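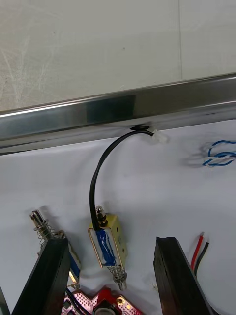 **Grain store and pesticide store — winter walk-round**
Site: Plosora farm, lower yard
Date: Thursday, December 8, 2022
Done by: Dace Kütt, with Laurențiu Pană for the grain store
Copy to: Lenuța Zamfir

Marks used: OK / Fix / Stop. "Stop" means the item isn't used until it has been signed off again.

## 1. Grain store, outside

- [x] Doors close fully, no gap at the foot — **Fix.** East door has a gap wide enough for a mouse at the hinge end. Rubber strip has gone hard and split. Same comment as August.
- [x] Gutters and downpipes clear — **OK.** Cleared by Horațiu last week.
- [x] No spilled grain on the apron — **Fix.** Small heap by the auger intake, already sprouting. Sweep up and burn or bag it, don't push it into the ditch.
- [x] Weeds cut back from the walls — **OK** on three sides. North side still has nettles standing, dead but thick enough for rats.
- [x] Bait boxes locked, numbered, on the plan — **Fix.** Box 8 is not where the plan says it is. Found it behind the pallets. Either move it back or change the plan.

## 2. Grain store, inside

- [x] Walls and ledges brushed down — **OK**
- [x] Roof sound, no drips — **OK.** It rained through the night and the floor was dry.
- [x] Temperature readings written up — **Fix.** The sheet for bay 2 has a gap of nine days. Laurențiu P. says the readings were taken and went on his phone. They need to be on the sheet.
- [x] Insect traps checked — **Fix.** Bays 1 and 3 clean. Bay 2 had grain weevils in two traps, both at the back wall where the maize is. Traps emptied and put back. Check again in a week, and sieve a sample from the same corner. No treatment until we know whether it's the heap or just the wall.
- [x] Moisture meter checked against the test sample — **OK**
- [x] Ladder to the walkway — **Stop.** Second rung from the top turns in the hand. Tagged and chained. Use the mobile steps from the workshop.
- [x] Guards on auger and conveyor — **OK.** One bolt missing on the conveyor side panel, replaced while we were there.

## 3. Pesticide store

- [x] Door locked on arrival, key signed out — **OK**
- [x] Warning sign readable — **OK**
- [x] Floor lip holds a spill — **OK.** Hairline crack near the door. Poured a bucket of water along it and none came through.
- [x] Products off the floor, liquids below powders — **Fix.** Two part-used drums were standing above the bagged seed dressing. Moved down.
- [x] Labels readable, nothing in unmarked containers — **Stop.** One clear bottle, half full, no label. Set aside in the spill tray. Horațiu thinks it's spreader oil from the autumn spraying. Thinking so isn't enough and it goes out with the waste collection.
- [x] Stock book matches the shelf — **OK** apart from the bottle.
- [x] Frost protection — **OK.** Heater set low, thermometer read above freezing.
- [x] Absorbent and shovel to hand — **Fix.** Shovel there, absorbent nearly finished. Order 55 litres, the same kind as last time.
- [x] Empty cans triple rinsed and pierced — **OK**

## 4. Sprayer in winter storage

- [x] Tank drained and rinsed — **OK**
- [x] Pump and lines filled with antifreeze — **Fix.** The job card has no signature. Laurențiu Sandu to confirm, or do it again before the hard frosts.
- [x] Nozzles off, cleaned, boxed — **OK.** 20 in the box. Several look worn and should be flow tested before spring.
- [x] Boom folded and propped — **OK**

## 5. Gloves, masks and clothing

- [x] Gloves, one sound pair each — **OK**
- [x] Mask filters in date — **Fix.** Two out of date. Thrown away so they don't find their way back on to the hook.
- [x] Overalls kept apart from outdoor coats — **Fix.** They weren't. Second hook rail needed.
- [x] Eyewash bottle full and in date — **OK**

## To do, and who

| Job | Who | By |
|---|---|---|
| Ladder rung | Horațiu Gavrilă | before anyone goes up |
| Bay 2 traps and sample | Laurențiu Pană | one week |
| Antifreeze confirmed | Laurențiu Sandu | tomorrow |
| Door strip, absorbent, filters | Lenuța Zamfir to order | end of month |
| Unlabelled bottle | Dace Kütt | next waste collection |

Clinotari yard still to be walked. Same form, and please fill in the comments even where everything is OK — last year's came back as ticks only.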